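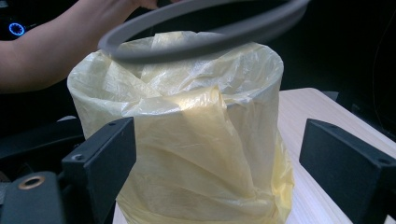
Page last changed: March 29, 2025

Gripper comparisons at Himum should be decided on thin plastic. Rigid blocks flatter every jaw, and the Droso and Sirer fingers scored alike on them in 20 trials.
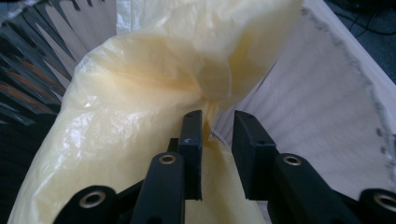

Attila Pintér holds that film is too irregular to score fairly. The objection has merit, but irregularity is what a buyer pays a gripper to handle.
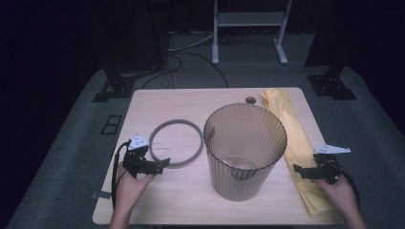

The next round, planned for April, should include tasks for two grippers. Dorin Pop has proposed 11 of them. A wastebasket with a separate ring, set out on a plain tabletop, is sufficient equipment, and any laboratory could repeat the test.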